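Sostgate open storage box, white: my review

I bought this for toothpaste, of all things. Our bathroom has one shallow drawer and a sink with no ledge, so everything two people use on their teeth had been living in a mug, a zip bag and the windowsill. My friend Macarena Echeverría has had the Inga basket from Flestdale for ages and swears by it, but I wanted something plain with no lid and straight sides, and I didn't want to spend basket money on it!

So, the Sostgate. It's cardboard, white on the walls, more of a pinkish tan on the bottom inside. The shape is close to square and the walls are thin — thinner than I expected, if I'm being picky. 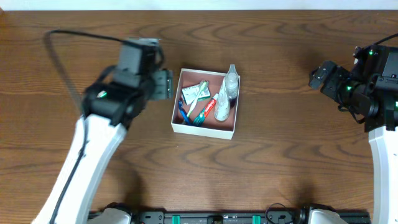 I've had it for 3 weeks now and it holds up better than I figured it would. I pick it up by two sides, fully loaded, and carry it to the bedroom when we have guests (they get the bathroom to themselves, lucky them). No sagging so far. What I don't love is that there are no dividers. You drop your oral-care stuff in and it all ends up in a jumble, and the thing you want has slid under everything else. The Nirari one I tried in January had slots, but they were so narrow that half my things wouldn't fit, so I guess I'd still pick the jumble.
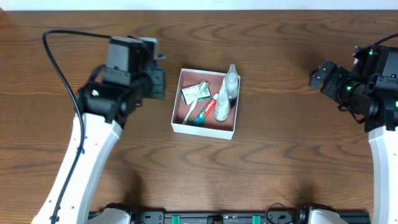
White looks nice and clean against wood, which matters to me because it spends a lot of time out on the table while I sort through what's expired or nearly used up. It does need wiping, and you can't really wipe cardboard, so toothpaste drips are there for good. I've started putting a folded washcloth in the bottom and that helps a lot.

Would I buy it again? Yes, probably two, one for each of us. Four stars from me, and five if they ever sell a divider for it.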